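## 4. Setting up a campaign ledger

The ledger is the part of Irkero that remembers things between sessions: who owes money to whom, which roads are closed, how many days of food are left. You can run a one-off game without it. For anything longer than two sessions, set it up before the players make characters.

You will need the ledger sheets (printed from the back of the core book), a pencil, and the Sota map or a map of your own.

### 4.1 Preparing the sheets

1. Print one Settlement sheet for each place marked on the map with a ring. Leave the other places for now.
2. Write the name of the settlement at the top and its starting Supply in the left-hand box. On the Sota map the starting Supply is printed beside the ring.
3. Print one Company sheet for the whole group. The players share it.
4. Write the starting year on the Company sheet. The published campaign begins in 1476, but any year will do as long as every sheet agrees.
5. Give the group 200 marks. Enter this under Purse.

**Note:** Marks are not divided between characters. If a player wants private money, use the optional rule in section 7.

### 4.2 Setting the calendar

1. Draw a line across the top of the Company sheet and divide it into 14 boxes. Each box is one day, and the full line is called a stretch.
2. Roll one die for the weather and write the result in the first box.
3. Choose a box in the second half of the line and mark it with a cross. Do not tell the players what the cross means.
4. When play reaches the cross, roll on the Trouble table in section 9.

**Caution:** Never roll on the Trouble table twice in one stretch, even if a spell or an ability tells you to. Carry the second roll over to the next stretch.

### 4.3 Updating after a session

Do this while everyone is still at the table. It takes a few minutes and the players should help.

1. Cross off the days that have passed.
2. Take one Supply from the Company sheet for each day crossed off. If the company spent the day in a settlement, take it from the Settlement sheet instead.
3. Add any debts. Write the name of the lender first, then the sum.
4. Read the debts aloud. 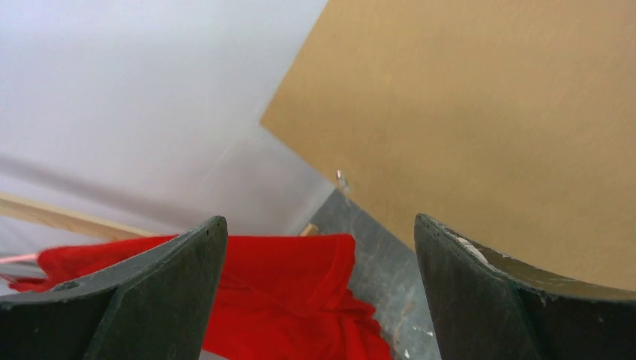

5. If any debt is larger than the Purse, the lender sends someone. Pick a name from the Abeysekara household list or make one up.
6. Put a tick at the bottom of the sheet to show it has been updated.

If a settlement drops to zero Supply, turn its sheet over and leave it face down until the company next visits. It can't trade or lend while face down.

**Note:** A settlement can never hold more than 20 Supply. Anything above that is lost.

### 4.4 Changes in this version

Revised 20 August 2018. Step 2 of section 4.3 used to take Supply from both sheets, which starved the smaller settlements too quickly. Thanks to Dilruba Paul and Sajib Cassim for running the long test. The Flestel expansion still has the old wording on its reference card; follow the text here until the new card is out in September.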